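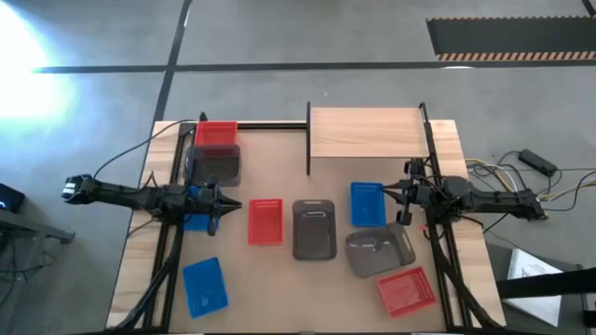

Baskets and trays set out on the table.

Step 2. Set out your bins

1. Put the red baskets, the blue baskets and the gray trays on the table. I like mine spread out a bit so I can reach into each one!
2. Pick a color for each kind of part (red for screws is my habit, but suit yourself).
3. Write your colors on the Jodutent card.

Note: I keep to 60 small parts per basket.

Caution: don't stack full trays, they slide.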